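Home | Tickets | Rigs | Search

Toast episodes dropping out of the Skaten set
Filippos Christodoulou, July
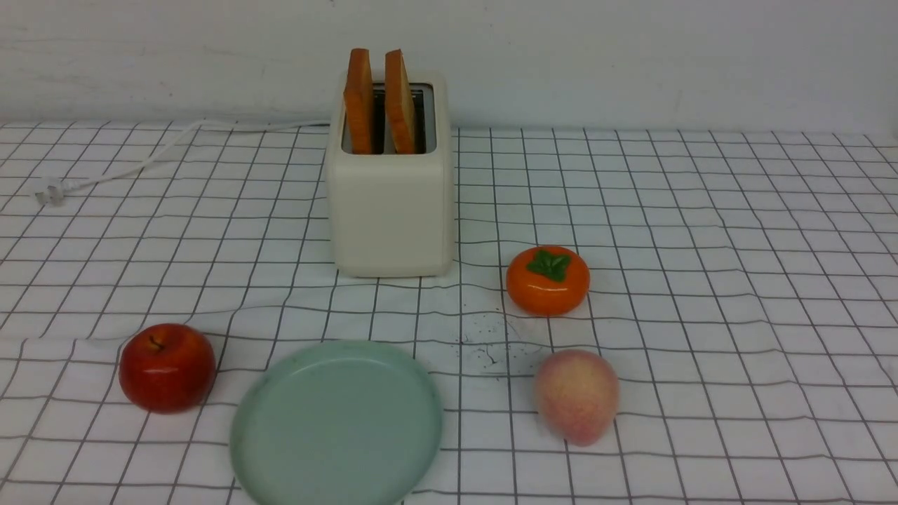 Vallejo, July

Okay, so I've been at this since lunch! The uploader took 677 toast episodes and kept 593 (ugh). The 44 I opened by hand all looked fine to me, toaster at the back, plate and fruit up front, both slices standing in the slots. My hunch is the grid cloth – it's wrinkled toward the front and I think the table check hates wavy lines. I'll pull it flat, rerun calibration and record a fresh batch tonight. Leaving this open till then.

Last updated 4:40 pm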